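Fitting and Caring for Cloth Covers on Work Tables
Anau Center for Craft and Technical Studies – Shared Rooms Guide

All shared work tables at the Center may be fitted with a plain cloth cover. The following instructions apply to the tables in the Hettiarachchi Building and in Grellitz Hall. Users of the Fotside annex should also read the section on narrow tables near the end of this page.

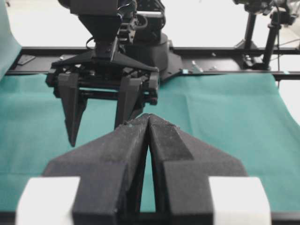 A cloth cover protects the tabletop from scratches, reduces glare under overhead lighting, and keeps small items from sliding when they are set down. It also gives a plain, even color against which parts, thread, paper and hand tools are easy to find. A cover does not protect a table against heat, liquids or blades. Work involving any of these must be done on a suitable mat or board, and the cloth must be removed first.

Before you begin

You will need:

One cover cloth in the correct size for the table
A soft brush and a dry microfiber towel
A lint roller
A tape measure
Table clamps or flat clips, if the cover is to be secured
A hand steamer or an iron with an ironing board

Clean cloths are kept folded on the open shelves in Room 836 of the Hettiarachchi Building. The size is written on a tag sewn into one corner. Please take one cloth per table and enter the table number on the sheet beside the shelves. Cloths from Room 836 should not be exchanged with those in Grellitz Hall, where the tables are deeper.

Choosing the cloth

The Center uses medium-weight woven cloth in solid colors. Green and blue-green shades are preferred for general work, as both light and dark objects show up well against them. White cloths are reserved for display and for inspecting finished textiles. Patterned cloths are not used on shared tables.

Instructors who wish to buy their own cloth should look for a closely woven fabric with a matte finish. Cloth marked 100 percent cotton is acceptable, but it creases readily and will need pressing before each use. A cotton and polyester blend lies flatter after washing. Felt and fleece are soft to work on but collect thread and sawdust, and they are difficult to brush clean. Stretch fabrics shift under the hands and should be avoided.

New cloth should be washed and dried once before it is cut or hemmed. Some shrinkage is to be expected, and a cover cut to size straight from the bolt may no longer reach the edges of the table after its first wash.

Measuring the table

1. Measure the length and the depth of the tabletop. Measure at both ends, since older tables are not always square.
2. Decide how much cloth should hang over each edge. The standard overhang is 2 inches. A longer drop catches on chair arms and may be pulled by a person walking past.
3. Add the overhang to both ends of each measurement, and then add the hem allowance.
4. If the table stands against a wall, a rail or a raised back edge, omit the overhang on that side. Cloth pushed against a raised edge tends to curl upward, and the curl gradually works its way toward the front of the table.

Where the cloth is also to serve as a side screen, use a separate piece for the vertical section. A single long piece drawn up at one side pulls on the flat section whenever the hanging part is touched.

Preparing the surface

1. Remove loose items from the tabletop. Equipment that is fixed to the table stays in place and should be left as it was set up. Consult the room office before covering a table with fixed equipment.
2. Brush the surface from the back to the front and collect the debris in a pan. Grit left under a cover will mark the tabletop and wear through the cloth from below.
3. Wipe the surface with the dry towel. If a damp towel is needed, allow the table to dry completely before continuing.
4. Run one hand lightly along the edges to check for splinters, raised screws or dried glue. Report these to the room office. Do not cover them.

Laying the cloth

1. Place the folded cloth at the center of the table with the tag facing down.
2. Unfold it lengthwise first, toward both ends, and then open it toward the back and the front. Opening the cloth in this order keeps the fold lines parallel to the table edges.
3. Align the back edge. When it is straight, hold it with one hand and draw the front edge forward with the other.
4. Starting from the center, smooth the cloth outward with the flat of both hands. Do not pull at the corners. Pulling at a corner produces a diagonal ridge that runs across the cloth toward the opposite side and is hard to remove without lifting the cover.
5. Check the overhang on all free sides and adjust as necessary.

Large cloths are more easily laid by two people standing at opposite ends. Both should lift the cloth slightly, allow it to settle, and then smooth toward themselves.

Removing folds and ridges

A few faint creases do not interfere with ordinary work and may be left. Deeper folds should be dealt with before work begins, particularly where small parts will be laid out, as they roll into the fold and are easily missed.

For storage folds, pass a hand steamer slowly above the cloth and smooth it with a dry towel. Keep the steamer away from electrical equipment and cables – if equipment cannot be moved away, take the cloth to the ironing station and press it there. Never iron directly on a shared table. The heat will damage the finish underneath even when the cloth shows no mark.

For a ridge caused by uneven tension, steam will not help. Lift the cloth on the side nearest the ridge, bring it back toward the center, and smooth it outward again. If the ridge returns in the same place, the cloth has probably been hemmed unevenly and should be set aside for repair.

Securing the cover

Covers used for a single session do not need to be secured. For longer use, fasten the cloth at the edges only. Flat clips are preferred on tables with a thin top, and table clamps on tables with a thick one. Place them near the corners and, on long tables, once more at the middle of each long side.

Adhesive tape is not permitted on the tabletop. Double-sided tape leaves a residue that attracts dirt, and several tables in Grellitz Hall have had to be refinished for this reason. Pins and staples are not permitted in any room.

Cables that must cross the table should run over the cloth, close to the back edge. A cable beneath the cloth forms a raised line and may be pressed or cut by accident.

Daily care

At the end of each session:

1. Put away tools and materials.
2. Brush the cloth toward the front edge with short, light strokes.
3. Go over the surface with the lint roller. Thread ends and pale dust are most visible when viewed from a low angle.
4. Smooth the cloth and check that it still reaches the edges on all sides.
5. Report stains on the sheet beside the door, giving the table number.

Do not shake cloths indoors. In the Hettiarachchi Building they may be shaken on the rear loading platform.

Washing

Covers in regular use are washed once a month, and sooner if stained. Remove all clips and check the cloth for needles, screws and metal shavings before placing it in the machine. Wash in cool water with a mild detergent, separately from towels, which shed lint. Do not use fabric softener. It leaves a slick coating, and objects will slide more readily on the cloth.

Dry on low heat and remove the cloth while it is still very slightly damp. Press it on the reverse side, let it cool flat, and fold it in half lengthwise before folding it across. Tightly folded cloths should not be stacked under heavy boxes, where the creases become fixed.

Oil and grease should be blotted at once with a paper towel and treated before washing. Dried glue should be left alone until it is fully hard and then lifted with the edge of a plastic card. Ink rarely washes out completely. An ink-marked cloth may remain in service if the mark is dry and does not transfer.

Narrow tables in the Fotside annex

The annex tables are narrower than those in the main buildings, and standard covers hang too low at the front. Fold the surplus under along the back edge, not the front, so that the working side remains flat. The fold should be wide and even. Covers cut for these tables carry a second tag with the word Fotside and should be returned to the annex after washing.

Replacement

A cover should be withdrawn when the weave has thinned, when the hem has opened along more than one side, or when brushing no longer removes surface fuzz. Withdrawn cloths may be cut into cleaning rags once the tags have been removed. The annual order for new cloth is placed in March, and requests from individual rooms should reach the supply desk in Grellitz Hall before the end of February. Please state the room, the table numbers, and the measurements taken as described above.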